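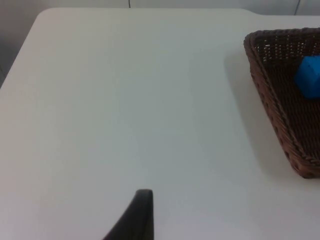
The case against owning things

By Henrike Engelhardt
January 14, 2020

Every January the same advice comes round, and every January I read it with my coat still on, standing in the hall between two piles of post. Get rid of it all. Keep what you love. Clear the house and the mind will follow. I have now heard this from a magazine, a podcast, my sister-in-law and a leaflet from Rurkbridge council, and I remain unconvinced.

My first trouble is with the people saying it. The loudest voices for owning less tend to have enough money to buy a thing twice. If you throw out the big stockpot and find in October that you need a big stockpot, you can go and get another. For a household that can't, the cupboard full of jars, odd screws and spare curtains is a kind of savings account. My grandmother kept string. She also mended things with it.

Then there is the arithmetic. A neighbour of mine in Politz Street paid £468 to have a professional come for a weekend and help her decide what to part with. Four bags went to the charity shop and nine to the tip. By Easter she had bought matching storage boxes, a set of slim hangers and a bench with a lid, all in the same shade of oatmeal. I like her very much and her hall does look nice. I would still call that shopping.

The books on the subject are oddly fond of numbers. One tells you to get down to 1000 possessions, and I have yet to find the page where it says whether a pack of cards is one item or fifty-two. The author seems to own no children's drawings, no Christmas decorations and no paperwork, which makes me wonder who is keeping them for him. Someone's attic is usually involved in a life of perfect simplicity.

I grant that there is such a thing as too much. I helped clear an uncle's house after he died and we filled a skip with newspapers, and it was a miserable fortnight. Anyone living like that deserves real help, and more patience than a television crew will give them. But most of us aren't living like that. Most of us have a drawer that sticks and a bike we mean to fix, and we are being told that these are symptoms.

What bothers me most is the promise of calm. I have been in very bare houses where the couple were barely speaking, and I have been happy in kitchens where you had to move the cat and a bag of onions to sit down. Whether a clear shelf makes a person less anxious must depend a good deal on what they were anxious about. If it was the rent, the shelf won't help much.

So I shall be keeping the string, and the second teapot, and the fondue set, last used when my son was at primary school. The leaflet from the council went in the recycling on Sunday. I did feel slightly better afterwards, and I'm choosing to ignore it.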